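Collecting examples at Traltent: a conversation with Geert Cuypers

Geert Cuypers runs the demonstration room at Traltent, where two-arm kitchen tasks are recorded for a learning system the company calls Movham. The current set covers pouring, scooping and transfer between containers. When we spoke, on a Saturday, the set stood at 3,920 accepted episodes across 11 tasks.

An accepted episode is a complete recording of one task by one operator, with joint positions, gripper openings and all camera streams on the same clock. If any stream drops out, the whole episode is rejected.

"People ask for the total first," Cuypers said. "I would look at the spread. We had 1,000 episodes of one pouring task before we checked where the cup had been placed at the start. Nearly all of them were inside an area the size of a saucer. The policy did fine in that area and poorly outside it."

The fix was a placement sheet. Before each episode the operator draws a start position and a cup orientation from a list, sets the objects by hand and returns both arms to the rest pose. Milan Dierckx, who wrote the list, weighted it toward positions near the limit of each arm's reach. Operators dislike those positions, Cuypers said, and left to choose they avoid them.

Pouring dry material has its own problems. The fill level changes how the container behaves when it tilts, and grains tend to hold and then release together. Operators are told to tilt slowly up to the point of first release and to hold the wrist there.

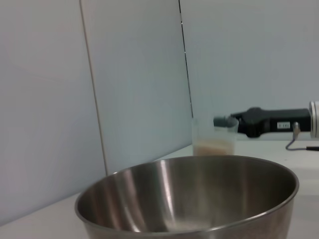

"The grasp decides most of it," Cuypers said. "Take the cup too high and it can turn in the fingers when the weight shifts. Squeeze too hard and a thin wall gives. We keep both kinds of mistake if the operator recovers, and we tag them. A policy that has only seen clean grasps has no idea what to do after a bad one."

Tagging is done afterward by Paraschiva Nistor, who reviews each recording at double speed and marks four points: first contact, lift, start of pour and release. She and a second reviewer, Cor Van Loon, label the same batch once a month to compare. Most of their disagreements are over the start of the pour. Nistor marks it when the wrist begins to rotate, and Van Loon used to mark it when material crossed the rim. The written rule now follows Nistor, as the rotation can be read from the joint data.

Wrist views carry much of the detail in these tasks, though a large bowl close to the lens can hide the base of whatever stands behind it. Cuypers does not filter those episodes out. "The arm will have the same view when it runs on its own," he said. "If I remove it from training, I have only moved the problem."

Reflections were a bigger concern in the early batches. Steel picks up whatever is nearby, including a moving arm. The team tried a matte bowl for a while, then went back to using both - the matte one in a quarter of sessions.

The next set, due to start in December, adds wet ingredients. Cuypers expects the rejection rate to go up and has planned shorter sessions, with a full wipe-down of the table between operators.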